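The Red Shirt

by a member of the Tunton evening club

1. The Gray Cushion

In the year when I came to Tunton I knew few people and my English was good only for shops. My landlady gave me a paper about a robot club. It met in the evenings, in a room above the Brekovora office, and it was free. I was already old for a student, but the paper did not mention any age, so I went.

The club was preparing for the Trujillo Cup. In this competition a robot must fold eight garments, and the judges give points for each one. Our robot had the name Sitis. I asked what the name meant and received three different answers, so I stopped asking.

I was put together with the youngest girl in the club. She wrote the programs and I was to teach the arms by moving them with my own hands, again and again, until the machine had enough to learn from. We needed 1000 good folds before the summer ended. She had written this number on the wall calendar, beside 11 July 2018, the day of our first test. I thought that she was joking.

"You have ironed shirts?" she asked me.

"All my life," I said.

"Then you know more than the program does."

I had worked for many years in a hotel laundry in my country, but I had not told this to anybody in the club. I was a little ashamed of it. They spoke all evening about motors and code, and I knew about collars.

The first evenings were bad. I moved too quickly, as one moves in a laundry when the bell is ringing, and the fingers closed on air. The girl did not complain. She deleted the attempt and said, "Again, please." Between attempts I watched on her laptop what the wrist camera saw. It was strange to look at our room from so low, like a child who sits on the floor among the desks and the wires.

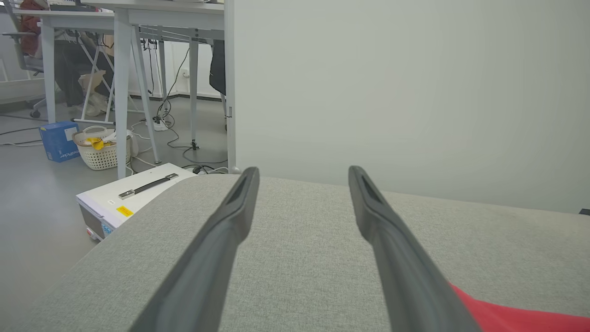

2. The Corner

The shirt which gave us the most trouble was the red one. A towel has four corners and all are honest. A basketball shirt has holes where the arms should go, and its corners are not really corners. When Sitis took it by the wrong place, all the cloth turned around itself and we had to begin again.

One evening the girl put her head down on her arms. The test was near, and we had 67 good folds with this shirt and a great number of bad ones. She said that perhaps we should ask the leader for permission to leave it out.

I did then something that I had not planned. I took the shirt from the cushion and I showed her how we did it in the laundry. I held it by the bottom hem and did not look at the neck at all. "The neck is pretty, so everybody looks at the neck," I told her. "But the hem is straight. First you make the hem tight, and the rest will follow after."

"Who taught you this?"

"A woman in the hotel. We did 2000 pieces in a day, in the season."

She lifted her head. I waited for her to laugh, or to be polite, and I do not know which one I feared more. She pulled the keyboard to her and asked me to say it again, slowly, with every movement of the hand. She typed while I was speaking. When I did not know the English word, I showed it with my fingers, and she found the word for me. In this way I learned "pinch" and "slack" and "seam."

After that I took my place at the controls. My hands were not very steady. I brought one arm to the hem, and then the other, and I closed the fingers and drew them apart as softly as I could. The girl had come to stand behind my chair. I could hear that she had stopped chewing her gum.
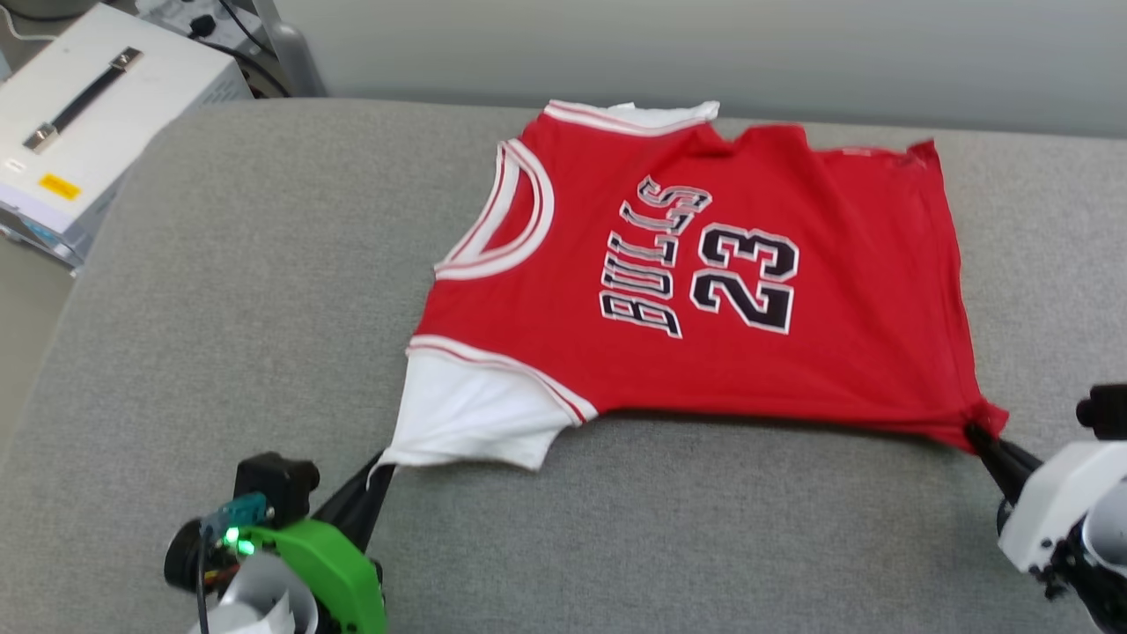
3. Again, Please

"Do not move," she whispered, although the machine does not hear.

I did not move. I looked at the hem, the straight line of it between the two black fingers, and for a moment I smelled the steam and the soap of the hotel, and I heard the woman beside me counting pillowcases in our language.

Then the girl said that she had saved it, and I could continue with the fold.

We stayed until the man from the office downstairs came up with his keys. On the stairs she asked if I would come also tomorrow, because there was a white blouse with buttons and she was afraid of it. I said that with buttons one must begin from the back. She told me to wait, sat down on the step, and opened the laptop again on her knees.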